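Two sets of fingers, one table

I spent most of December going back and forth on which fingers to leave on the arms. We had two candidates. The Sudel set has a soft pad glued to each finger. The Stornen set is plain hard black, wedge shaped, with a step on the outside edge. Both fit the same mount, so a swap is four screws and a new zero.

I logged 134 tries with each set, same controller settings, same speed. A plain block of wood was the first test. Both sets did fine with it, so it told me very little about which to keep.

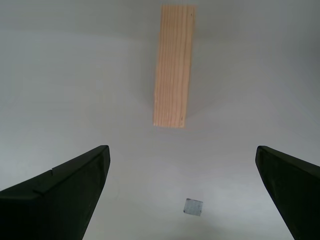 Malathi Palaniappan wrote in to say that wood is too forgiving for this, and that I should weigh the results from light, crumbly pieces more heavily. She lost a whole set of pads to dust on a similar job and went back to hard fingers after that.

I think she's right about the dust. The Sudel pads got slick after a while and I had to wipe them down. The hard fingers just needed a brush.

Zeroing is where the Stornen set costs you time. With pads there is some give, so a small error at the closed position doesn't matter. With hard fingers it does. I close them until the tips almost meet and check the gap on the wrist camera.

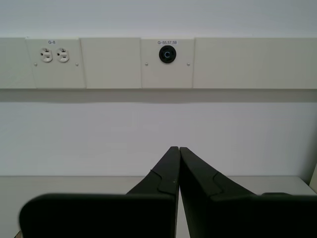

I do that check after every swap now, and again if a finger gets bumped. It takes a couple of minutes. The controller stores the offset per arm, so keep a note of which one you changed - I mixed them up once and had to redo both.

Reaching into a box was the part I cared about most. The padded fingers are thicker, and they tend to rub on the flaps on the way down. The narrow tips have more room.

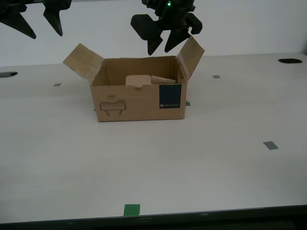 I also dropped the approach speed for anything with walls. Elango Poduval wanted to leave it alone and fix the path, and we may still do that. For now slower is good enough.

Small uneven pieces are the last open question. Closing force matters more than finger shape there, and I haven't found a setting I like for both arms. 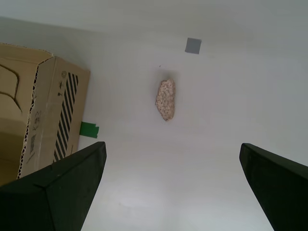 What I'm keeping

The Stornen fingers stay on both arms. The Sudel set goes in the drawer for smooth parts that mark easily. Next I want to try the wrist camera at a steeper angle, once Bontu Chala sends back the bracket.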